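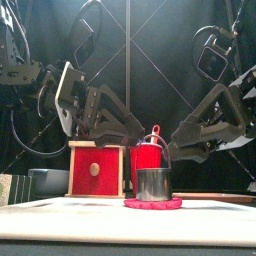
About Arkitz

Arkitz provides software asset management and licence reconciliation for organisations with between 30 and 1,000 staff. We took over the licensing practice of Koster in August and kept its client contracts on their existing terms.

Work is carried out remotely from our office in Firnach. A standard engagement covers discovery, matching of installed software against purchase records, and a written position for each publisher. Data is held in Onska, our own inventory database, which at present recognises 3,704 software titles. Titles it does not recognise are checked by hand and added at the next monthly update.

Gervasio Tapia is technical director and signs off all reports.

Service desk hours are 8.30am to 5.30pm. We do not resell licences.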